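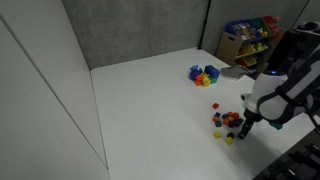 Eluned Prothero

Catégorie : Projets étudiants > Robotique > Sécurité et bonnes pratiques

Rapport de mi-parcours, module Jumine. Sujet : écrire des règles de cellule pour le tri de petits cubes au bras. Pas un cours sur les normes, juste ce qu'on applique.

Point de départ : la fiche Momeck, 19 règles, beaucoup trop. Trop général aussi. On a gardé ce qui se vérifie d'un coup d'oeil avant de lancer.

Zone de travail d'abord. Table blanche, pièces dessus, rien de personnel. Mains hors de la table dès que le bras est sous tension. Reprise d'une pièce à la main = arrêt, annonce à voix haute, puis seulement on entre.
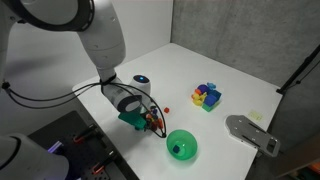 Trinidad Navarrete, relecture et essais

Câbles. Sanglés sur le bras, avec du mou pour le poignet mais pas de boucle qui traine sur la table. A contrôler au début de chaque séance, à vide, vitesse réduite.

Journal : 168 essais notés en janvier, 2 arrêts d'urgence. Les deux pendant une reprise manuelle mal annoncée. Donc règle réécrite, une seule personne donne le départ, celle qui tient le boîtier.

Bol vert : toujours au premier plan, on ne le déplace pas entre deux essais. Si il bouge, on note et on refait la position.

Reste flou : hauteur de dégagement au-dessus du tas de cubes. Zoltico et Čierny (nos deux groupes) n'ont pas la même valeur, à trancher lundi. 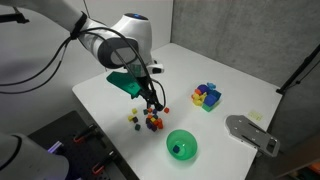 Contrôle avant départ

- arrêt d'urgence testé
- câbles vus des deux côtés
- outil du poignet serré, pas de jeu
- bol en place
- journal ouvert, nom de l'opérateur ecrit

Annexe à venir : grille d'audit, une page max.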